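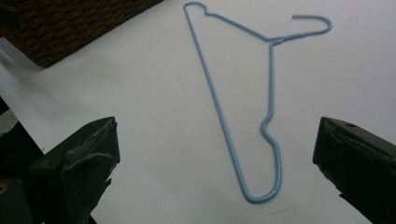

The working group on deformable and semi-rigid objects has now completed its review of the grasp-point labelling method proposed in October, and I am writing to report the outcome to members of the list. The method asks each annotator to mark one preferred grasp point per object before any demonstration is recorded. For rigid items this has been satisfactory. For wire items it has not. A coat hanger bent out of its usual triangle, with a kink partway along one side and the hook lying flat, has several acceptable grasp points, and annotators at Lerska and Korudgate chose differently in 35 of the 200 trials examined. The group therefore recommends that a region of wire be marked in place of a single point, and that the twisted neck be labelled separately from the hook.

The recommendation applies equally to demonstrations made with two hand-held grippers. Where one gripper closes on the shoulder of the hanger while the other remains open, only the closed gripper should be given a contact label. The open gripper is to be recorded as free, whatever the operator may intend to do with it next.

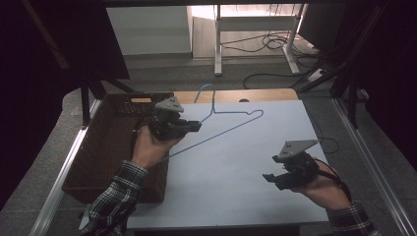 Posted by Rania Salameh, Grultoren Manipulation Group
April 2022

A member wrote to the list last week:

> We have relabelled 30 of the Thibodeau demonstrations using
> regions, and agreement between our two annotators is better
> than before. Could the group confirm whether the region may
> extend across a kink, or whether it must stop there? Our
> present practice is to stop, but this leaves some very short
> regions which the training script discards.

The group's view is that a region may extend across a kink provided that both sides belong to the same length of wire. It should stop at the neck and at any corner bend. Regions that the script discards should be kept in the label file and flagged, so that they can be counted when the results are compared.

Sites wishing to take part in the second round are asked to relabel 25 demonstrations each under the revised rules and to return the files in the existing format. Please retain the original point labels alongside the new ones. Questions on the wording of the rules may be sent to the list; questions on file transfer should be sent to me directly.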